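Last updated: April

Section 5. Cleaning the basin drain and aerator

The Tanero 362 aerator fits the Lins and Skamdale faucet lines. Clean it when the flow drops or the stream starts to spray sideways.

1. Close both shutoff valves under the vanity.
2. Close the drain so small parts cannot fall in.
3. Unscrew the aerator by hand. If it is stuck, wrap it in a cloth before using pliers. 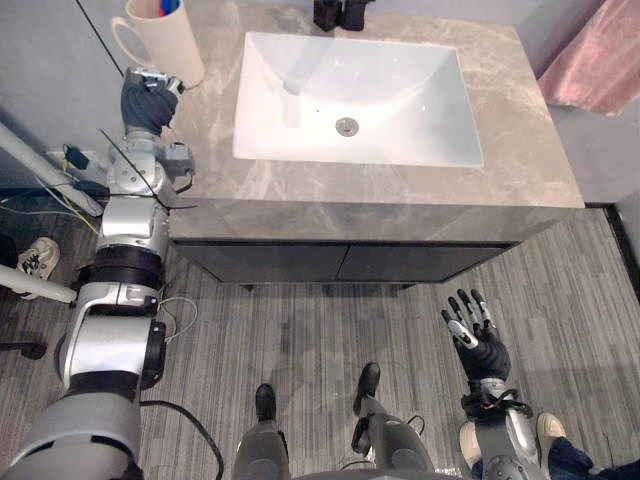 Natalia Cervantes comments that on hard water the screen clogs long before the flow drops, and she cleans hers every two months.

4. Soak the screen in white vinegar, then rinse it.
5. Refit the washer and screen – flat side up – and tighten by hand.

CAUTION: Do not use vinegar on natural stone. Wipe up spills at once.

Dry the faucet body with a soft towel to prevent water spots.
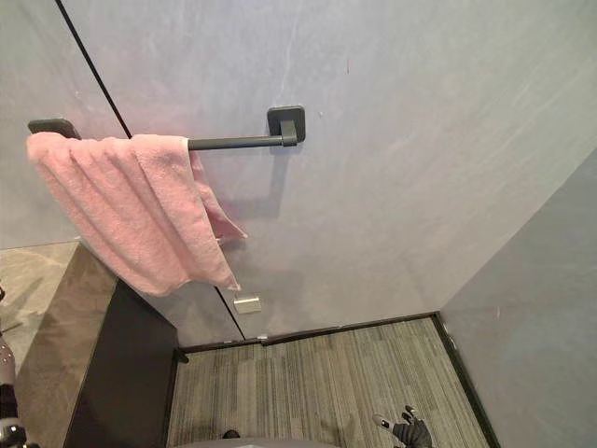 Can the screen go back in without the washer?
The washer must be fitted, or the joint will leak at the threads.

3 comments

Contact Bunosden Support | Back to top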